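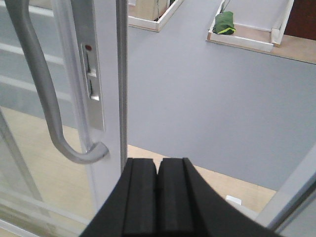 Hussam Kanaan wrote to ask whether last season's shirt can still be worn now that the league has changed its rules on kit, and he would like the answer put somewhere everyone can find it. It can, provided the number is readable from the far side of the court. The other questions we get about kit are answered on this page.

Plorkirton Basketball League: kit and numbers FAQ
Last updated 20 June 2024

Who do these rules apply to?
Every team in the adult and under-16 divisions. With more than 200 registered players we can't agree exceptions by email in the week of a game. Friendlies are up to the two teams.

Do we have to buy from Harb?
No. Harb prints for several of our clubs and knows the sizes we ask for, but any supplier will do. Bodolby and Tiltora have always ordered their own.

Which numbers are allowed?
Any whole number from 0 to 99, plus 00. A team can't have both 0 and 00 on the court. Two players on the same team can't share a number, even if they never play in the same game.

Can I keep my number if I move clubs?
Only if it's free at the new club. The player already wearing it has first call. Swaps are fine if both players agree and the scorers' list is changed before the season starts in September.

What happens if both teams turn up in the same colour?
The home team wears light and the away team wears dark. If there is a clash, the away team changes. Bibs are acceptable as long as they are numbered and the numbers match the scoresheet.

Can I wear a T-shirt under my vest?
Yes, if it is the same main colour as the vest. Sleeves can be long or short.

What about headscarves, leggings and arm sleeves?
All allowed. Headscarves must be close-fitting and fastened without pins. Leggings and arm sleeves should be black, white or the main colour of the kit, and team-mates should wear the same colour as each other.
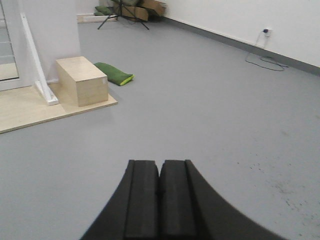 Light grey floor, looking towards the far wall

Do I have to take out my earrings?
Yes. Tape over studs is no longer accepted. Rings, watches and bracelets come off too. Medical alert jewellery may be kept on if it is covered with a sweatband and the referee has been told.

Can we have a sponsor on the shirt?
One on the front and one on the back, below the number. Send the artwork to Ghada Abou Jaoude before you print. Alcohol and betting sponsors are not permitted in any division.

What is the penalty for wrong kit?
The first time, a note on the scoresheet. After that the team loses 2 league points for each game in which it happens. A player without a number doesn't play.

Who decides on the day?
The referee. Appeals go to Declan Lambert in writing within 3 days of the game.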